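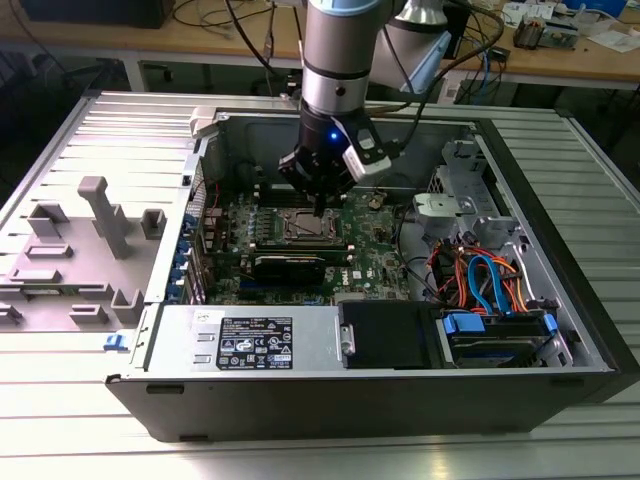
Bench Technician, Desktop Computers (Part Time)

Koval Computer Reuse is hiring a part-time technician for its Graton workshop. The job is taking in used office desktops, opening them up, checking the parts and getting the good machines ready for resale. Last year 2,457 computers came through the shop, most of them from schools and small offices.

What you will do

Open tower cases and clean out dust
Test power supplies, hard drives and expansion cards
Remove processors and replace coin-cell batteries
Wipe drives and log each machine in Prurodier, our stock system
Sort boards and metal for recycling

What we ask

You should be able to take a desktop apart and put it back together without a guide. Paid experience is not required — home repair counts. You must be 18 or older and able to lift a full tower onto a bench.

Hours and pay

20 hours a week over four days, 8 a.m. to 1 p.m. Thursday is delivery day and everyone works it. Pay is $20 an hour. Tools and wrist straps are supplied. Work starts in September.

How to apply

Send a short letter and a list of the machines you have worked on to Wubit Alemayehu, workshop manager, or drop it off at the front counter. A resume is fine but not needed. Applicants we invite in will do a paid bench trial.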